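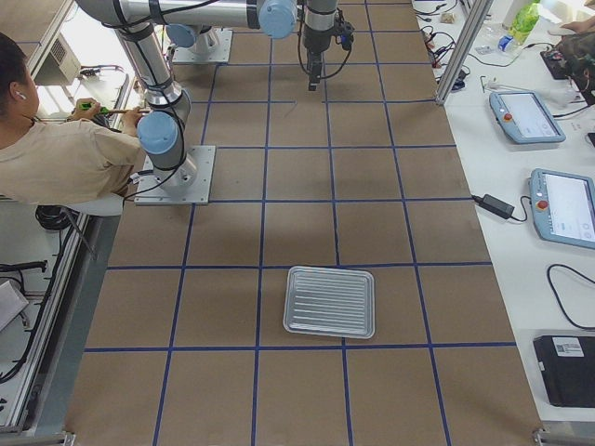
4.2 Do ribbed trays brown food more evenly?

The claim that a ribbed base improves browning is repeated in most household baking guides and on the packaging of many trays. We could find little behind it. The source most often given is a trade leaflet by Gunawan, which reports a single oven, a single recipe and no flat tray for comparison. Later writers cite the leaflet, and then each other. Sembiring and Siregar went back to the original tables and noted that the "even" and "uneven" groups had been sorted by the same person who loaded the oven.

Two explanations are usually offered. The first is that the ribs lift the food and let air pass underneath. This may hold for bacon or chicken wings, where the pieces are stiff enough to bridge the gaps. It is hard to see how it could hold for cookie dough, which slumps into the grooves within minutes. The second is that ribs stiffen the sheet and stop it from warping, so that the food stays level. We find this more plausible, but it is a claim about the tray lasting well, and the guides present it as a claim about heat.

Figure 3 shows a shallow metal tray of the kind at issue, with parallel ribs pressed across the base and a raised rim. Trays sold under this description differ in rib height, spacing and gauge, and few papers report any of the three. Živković's comparison of ribbed and flat trays is often quoted as settling the matter in favor of ribs, yet her ribbed trays came from Drurumier and her flat ones from Doltik, and the two makers use different metals. Any difference in color could come from that alone.

Our own test was modest. We baked 200 cookies on ribbed trays and 200 on flat trays from the same maker, at 400 degrees Fahrenheit, in the two ovens at the Tallcombe kitchen. Trays were switched between ovens halfway through the series. Melur Latuheru scored the cookies for color from photographs of their upper sides, without knowing which tray they had come from. The scores overlapped almost completely. Oven position mattered more than tray type, and the back left corner of the older oven ran dark whatever was put in it.

We do not take this as proof that ribs do nothing. Photographs of the upper side say little about the bottom crust, where any effect should be strongest, and cookies from ribbed trays carry marks that would have given the tray away to the scorer. Hidayat (personal communication) has suggested cutting the crust away and grinding it before measuring color, which would remove the marks but also average out the unevenness we are trying to detect. Until someone finds a way around this, the statement that ribbed trays brown "more evenly" should be treated as advertising copy, and we have left it out of the recommendations in Section 6.

Figure 3. Shallow metal tray with rounded corners and a ribbed base.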